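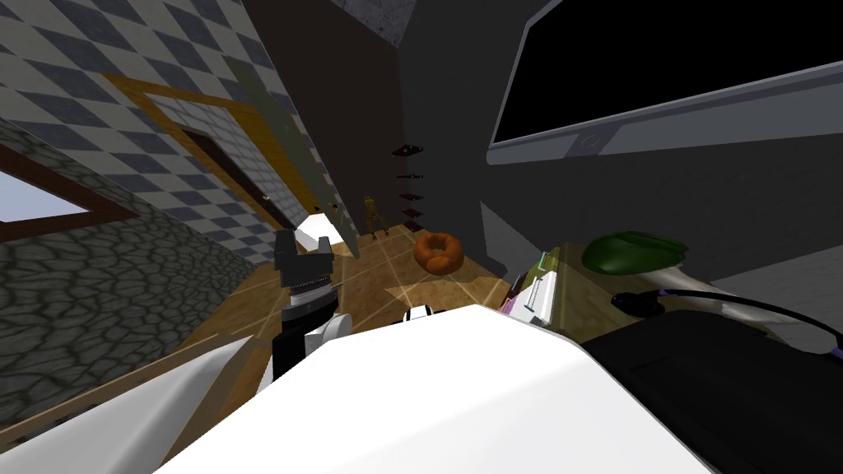 Plan de travail en bois clair, vue oblique.

Forum d'entraide Habitat et entretien > Cuisine > Surfaces en bois

Huiler ou vernir un plan de travail en hêtre destiné à un usage collectif

Siwan Pumphrey
Membre

Madame, Monsieur,

Notre établissement met à la disposition de ses résidents une cuisine partagée dont le plan de travail, en hêtre massif lamellé-collé, doit être remis en état avant la réouverture du bâtiment nord. La surface a été livrée brute par la société Piątek, puis enduite d'une première couche d'huile par un prestataire dont nous n'avons plus les coordonnées. Aucune fiche technique ne nous a été transmise.

Nous constatons à ce jour des auréoles grises à proximité de l'évier, un léger tuilage de la partie gauche et, par endroits, un toucher rugueux après le passage de l'éponge. Le devis reçu pour un ponçage complet suivi de l'application d'un vernis polyuréthane s'élève à plus de 600 euros hors taxes. Avant d'engager cette dépense, nous souhaiterions savoir :

- si un vernis est réellement préférable à une huile lorsque la cuisine est utilisée chaque jour par des personnes différentes ;
- si l'ancienne huile empêche l'adhérence du vernis, comme nous l'a indiqué un fournisseur ;
- dans quel délai la surface peut être remise en service.

Nous disposons par ailleurs d'un bidon de Guvorine de 1000 ml, non entamé, dont l'étiquette mentionne « huile dure pour bois intérieurs ». Convient-il à cet emploi ?

Nous vous remercions par avance de l'attention que vous voudrez bien porter à cette demande.

S. Pumphrey, service logement, Zitham

3 réponses, tri par ordre d'arrivée

Ieuan Samuel
Membre

Bonjour. Vernis, sans hésiter. L'huile est à refaire constamment et les résidents ne le feront pas. Pour les taches grises, un peu d'eau de Javel diluée suffit.

Kazimír Kopecký
Contributeur régulier

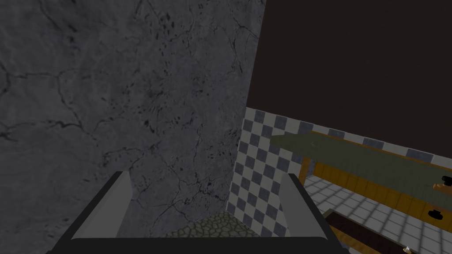

Estlow, le 21/3/25

Madame,

Je me permets de reprendre votre demande dans l'ordre où elle est formulée, après avoir suivi pendant plusieurs années l'entretien des cuisines d'un foyer de jeunes travailleurs.

Sur le choix du produit. Le vernis forme un film. Tant que ce film est intact, la protection contre l'eau est excellente et le nettoyage se limite à une éponge humide. Dès qu'il est entamé par un couteau ou par le fond d'une casserole, l'eau s'introduit sous la couche, le bois noircit et la réparation locale devient très visible. Dans une cuisine collective, cette situation se présente tôt ou tard, de préférence autour de l'évier. L'huile protège moins bien le premier jour, mais elle se reprend par zones, sans démontage et sans fermer la pièce bien longtemps. Pour un usage partagé, ma préférence va donc à l'huile dure, à condition que l'entretien soit inscrit au planning du service et confié à une personne désignée. Si cette condition ne peut être remplie, le vernis redevient défendable.

Sur l'adhérence. Votre fournisseur a raison dans le principe. Un vernis appliqué sur un bois encore gras s'écaille par plaques. Il faut poncer jusqu'au bois nu, dépoussiérer, puis essuyer la surface avec le solvant recommandé par le fabricant du vernis. Une simple égrenure ne suffit pas. Demandez que le devis précise les grains employés et le nombre de passes ; le montant que vous citez ne peut être apprécié sans ces indications ni sans la longueur du plan.

Sur les auréoles grises. Il s'agit vraisemblablement d'une réaction entre l'humidité, les tanins et des particules de fer, laissées le plus souvent par une boîte de conserve ou une paille métallique. Je déconseille formellement l'eau de Javel proposée dans le message précédent : elle attaque la fibre, laisse une zone blanchie et ne dissout pas les sels de fer. L'acide oxalique en solution est le produit approprié. Il se manipule avec des gants et des lunettes, dans une pièce ventilée, et impose un rinçage abondant suivi d'un séchage complet avant toute finition.

Sur le tuilage. La cause est à rechercher dessous. Un plan huilé sur sa seule face supérieure absorbe l'humidité par l'autre et se déforme. Vérifiez si la sous-face et les chants ont été traités, en particulier au-dessus du lave-vaisselle et dans la découpe de l'évier. Vérifiez également que les fixations comportent des trous oblongs, faute de quoi le bois ne peut travailler librement. 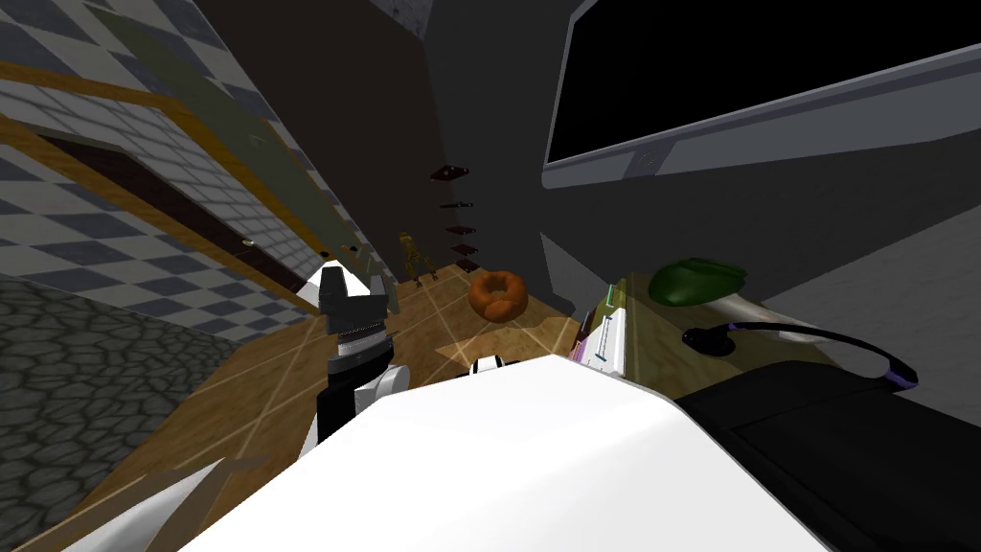

Une fois ces points contrôlés, le ponçage peut être conduit dans le sens du fil, au grain 80 puis 120, et achevé au 150. Il est inutile d'aller au-delà : un bois trop fermé boit mal l'huile. Humidifiez légèrement la surface entre les deux derniers grains afin de relever les fibres. Le toucher rugueux que vous signalez provient très souvent de l'omission de cette étape.

Appliquez ensuite l'huile en couche mince, attendez vingt minutes et essuyez soigneusement tout l'excédent. Deux couches sont un minimum, trois sont préférables près du point d'eau. Les chiffons imprégnés doivent être étendus à plat à l'extérieur, ou immergés dans l'eau, avant d'être jetés. Leur mise en boule dans une corbeille peut provoquer une combustion spontanée. Cette consigne mérite de figurer par écrit dans votre dossier de chantier.

Je vous prie d'agréer, Madame, l'expression de ma considération distinguée.

K. Kopecký

Rajeshwari Chettiar
Modératrice, rubrique Cuisine

En complément de la réponse de M. Kopecký, à laquelle je souscris pour l'essentiel, je traiterai les deux points restés ouverts.

S'agissant du bidon de Guvorine, la mention « bois intérieurs » ne vaut pas aptitude au contact alimentaire. Il convient de rechercher sur l'étiquette, ou de demander au vendeur, une déclaration de conformité visant ce contact après séchage complet. En l'absence d'un tel document, le produit peut être réservé à des étagères ou à un appui de fenêtre. Contrôlez aussi la date de fabrication, car une huile siccative stockée longtemps s'épaissit et sèche mal.

S'agissant du délai, il faut distinguer le séchage au toucher du durcissement. Un usage modéré est en général admis après quelques jours, sans eau stagnante ni récipient chaud. Pour une cuisine collective, je recommande de prévoir 28 jours avant la pleine utilisation, sauf indication différente de la fiche technique. Si la réouverture ne peut être différée, des planches à découper et un tapis égouttoir limiteront les dégâts, et une note affichée près de l'évier en rappellera l'usage.

L'entretien courant se fait à l'eau tiède et au savon neutre. Les poudres à récurer, l'ammoniaque et les éponges abrasives sont à proscrire. Une reprise d'huile en novembre, avant la période de chauffage, puis une autre au printemps, constitue un rythme raisonnable ; la zone de l'évier peut en demander davantage.

J'ai ajouté un avertissement sous le message de M. Samuel au sujet de l'eau de Javel.

Siwan Pumphrey
Membre

Nous vous remercions de ces réponses. Vérification faite, la sous-face n'a reçu aucun traitement. Le devis de vernissage ne sera pas signé en l'état et une demande de fiche technique a été adressée ce matin au vendeur du bidon.

Sujet marqué comme résolu par son auteur. 5 membres suivent cette discussion.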